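How to compare two grippers without fooling yourself

Most gripper comparisons I read are not comparisons. Somebody bolts on the new one, picks up a few easy blocks, likes how it feels and writes it up. I did the same in July with the Gokus two-finger and had to take back half of what I said. What follows is the routine I use now. It is dull and takes most of an afternoon.

You need one arm, both grippers, the same controller for both, and an object that at least one of the grippers ought to struggle with. If the only things you test are foam cubes, every gripper on the market will look good.

Step 1. Mount the first gripper and redo the tool offset. Do not trust the number in the box. The sheet that came with my Skikidden was out by 2 mm, enough to turn a clean pick into a scrape along the table.

Step 2. Set the speed to 60 per cent and leave it there. Makers love to quote grip results at a crawl. You probably won't run it at a crawl.

Step 3. Put one object down and nothing else. A shallow dish is a good choice. The rim is thin, the sides slope away and a shiny surface gives a cheap depth camera plenty to get wrong. Tape the corners of your start area so the dish goes back to the same place each time.

Step 4. Bring the gripper down beside the dish and stop short of the table. Check the gap by eye from two sides before you let the program take over. 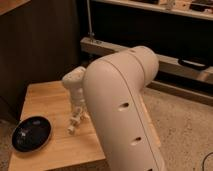

Gripper stopped above the tabletop, with the black dish off to the left.

Step 5. Run 34 picks. Write down each one as held, slipped or missed, and decide what "slipped" means before you start. Mine is any movement in the fingers after the lift. If you leave that until later you will be kind to whichever gripper cost more – I certainly was.

Step 6. Swap grippers and repeat the lot, offset included. Same speed, same tape marks, same dish. If you have the patience, go back to the first gripper for a short third run. When its score has shifted, something other than the gripper has changed and the whole set is suspect.

A note on software. The Mabaso controller has an auto-tune for grip force, and I'd switch it off for this. It adjusts as it goes, so late picks get help that early picks didn't. Clellano's plug-in does much the same thing under another name.

As for claims of 200 picks without a drop, ask what was being picked. I have yet to get a straight answer by email. Until I do, I go by my own tally sheet, and I keep the slips on it.

Last updated October 2023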